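04/06/2020

Notes on the coat rack, part two. Part one dealt with the hooks in the back hallway and ended with a promise to fix the main room as well. It has taken since March to get to it.

The problem is simple to state. The shared workroom at Skaltgate has a long brick wall and no closet. Anything people arrive with has to go somewhere, and for the first winter it went on the backs of chairs. A heavy coat on a light chair will tip the chair when the sitter gets up. It also drags on the floor, which in a Canadian February is covered in grit and road salt.

I looked at three options.

1. Hooks screwed into the brick. Rejected. The lease does not allow holes in the masonry, and Senad Papadopoulos, who holds the lease, did not want to patch them later. Drilling the mortar joints is easier to repair, but old mortar crumbles and the anchors work loose under a swinging load.
2. A wall-mounted rail on a backing board. Same objection, fewer holes.
3. A free-standing metal clothes rack. Accepted.

The rule I use for free-standing racks is to hang from the middle out. Most of them are stable enough when loaded evenly and poor when everything is at one end. Long coats go over the base and scarves go in a sleeve, though I can't get anyone else to do the second part. A rack with a bent or hooked top rail loses some usable length at the bend, as hangers slide down the curve and bunch up. Allow for that when you measure.

Position took longer than choosing the rack. It first stood beside the door, where it blocked the swing and collected every wet umbrella in the building. It then went near the window end and people simply walked past it. Against the brick, close to the work surfaces, it gets used.
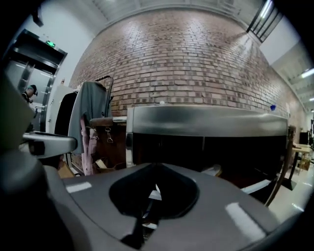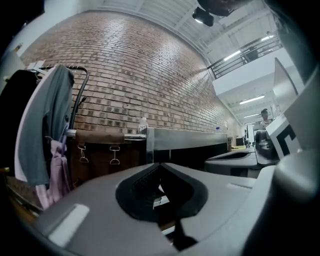

Clearance is the number to get right. Coats are deeper than they look. A winter coat on a hanger needs 50 cm front to back, and if you place the rack hard against a wall the sleeves rub on it. Brick is rough enough to pill wool over a season. I keep a gap behind the hangers and check it when I sweep, as the rack creeps backward every time someone yanks a coat off.

Bags are the second load. A bag hung by its strap puts all its weight on one point of the rail, and a laptop bag can weigh more than two coats together. Bags are better on something solid at knee height. Any small stand or low cabinet will do, provided the top is wider than the bag. The floor is the last resort.

Boxes are the third item and the one I have not solved. A cardboard box left under a rack turns into a permanent box. It fills with hats, then paper, then things with no owner. My current procedure is to write a date on the lid and empty it after 30 days. Compliance is up to 2 people, one of whom is me.

Some smaller points from the same exercise:

- Put the rack up before the counters are in their final place. We did it the other way and had to shift a full run of counter.
- Wooden hangers hold shape better, plastic ones are quieter. We have both and they tangle.
- Keep drinks on the counter and off the stand beside the coats. One spilled coffee settled this.
- Tighten the joints after the first week, then again at the change of season.

I was asked why I did not just buy the locker unit from Plirnance. It is a well-made unit, but it ships flat at a weight our elevator operator refused, and it wanted a wall with no radiator pipe. The Guerra bench with hooks was closer to what we needed. Its hooks sit too low for a long coat.

Next job is the boot tray. I have a Dokance rubber mat on trial at the entrance and will report once it has been through a proper thaw. If anyone has a tray with a lip high enough to hold a day's meltwater, and narrow enough to fit behind a door, please leave the dimensions in the comments.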